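Hanging Shelf Frames: Starting Bolts by Hand

Applies to bolted steel shelving, workbench frames and overhead racks in a garage or shop. Last checked 2021-11-25.

Sort the hardware first

Lay out bolts by length before lifting any part of the frame. Kits often contain two lengths with the same thread, and the longer one will bottom out against the shelf lip. Screw one nut onto each bolt by hand, all the way down and back off. Discard any bolt that binds. Wipe off metal dust with a dry rag.

Keep washers in a separate dish. A flat washer goes under whichever part turns during tightening. If the holes are slotted, use one on both sides.

Gloves

Thick leather gloves are fine for carrying uprights but too clumsy for small hardware. For assembly, use thin, close-fitting work gloves with raised dots on the palm and fingers. The dots hold a bolt shank well enough to turn it, and the fabric protects against burrs left in punched holes. Replace them when the fingertips wear smooth.

Lining up the bolt

Hold the bolt by the shank, between thumb and fingers, and bring it square to the joint before trying to insert it. Use the other hand to steady the bracket. If the holes are out of line, shift the bracket or have a helper lift the rail. A drift punch or an old screwdriver will pull two holes together. Do not use the bolt for this, as the first threads will be damaged. 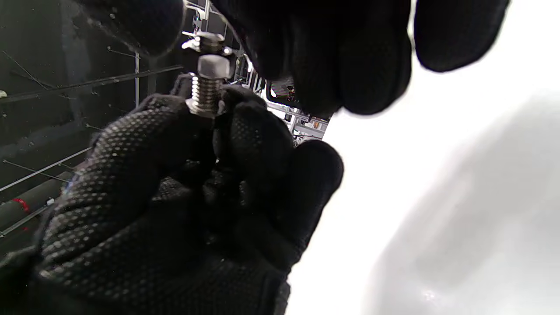 Starting the thread

Turn the bolt or nut backward until a slight click is felt, then turn it forward. The first three turns should need only finger pressure. If it stiffens sooner, back it off and start again. A wrench will hide a crossed thread until the bolt is ruined.

Tightening

Leave every joint finger-tight until the whole frame is standing. Check both diagonals with a tape measure and adjust until they match. Tighten the bottom corners first, then the top, then the middle rails. Hold the nut with one wrench and turn the head with another.

Recheck all joints after the shelves have been loaded for a week. Birger Tveit adds that racks in an unheated garage should be checked again in December, and that paint under a washer can compress enough to loosen the joint.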